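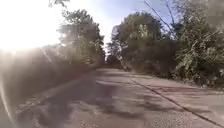 Outdoor chores: can a machine do the lane run yet?
Yard & Workshop Automation > General

wcordeiro
Friday's job list at Okcombe had sweeping, parts delivery between the two sheds and clearing the verge. Management wants to know which of these can go to a machine. Indoors I would say delivery is solved: flat floor, fixed lighting, 12 kg payload. The lane between the sheds is another matter. It is old patched asphalt with no painted lines and no kerb, so there is nothing tidy for lane-keeping to hold on to. Tree shadow lies right across it and high sun comes in from the left.
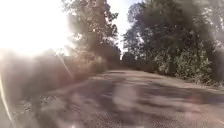

Soledad Lucero
Shadow is not the hard part. Any unit that ranges with lidar ignores it. Our Jindeo carrier does 900 m a trip under trees and I have not had a false stop since June. Sweeping is what I would worry about.

wcordeiro
Range data gives you shape. It does not tell you whether a dark patch is a repair, a hole or shade, and the wheels care about two of those. A shallow hole at a low mounting angle returns very few points.
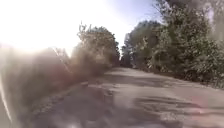 The verge is worse. Dirt and gravel run into the broken edge of the tarmac, so a sweeper needs a rule for where the road stops. A person with a broom decides that without thinking. I set the Nasmont sweeper to a fixed offset and it either leaves a strip or drags stones back on to the road.

pallet_jack
Offset is the wrong method. Teach the route once by hand and replay it.

wcordeiro
Tried on the Wallin. Replay is fine until the edge crumbles further, then you teach it again. 70 minutes each time, against 70 minutes to sweep the lane by hand.

Soledad Lucero
Then sweep it by hand and let the machine carry. You don't need one box for all three jobs.

wcordeiro
Agreed on carrying, with a speed limit. My provisional split is delivery by machine, sweeping by hand, and verge clearing by hand as well. 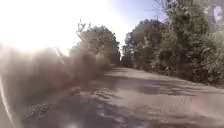

Glare remains open. A camera facing the sun loses most of one side, so I would want a second sensor before letting it run unattended. Quotes for that are still outstanding.

pallet_jack
Or send it out after the sun has moved round. Costs nothing.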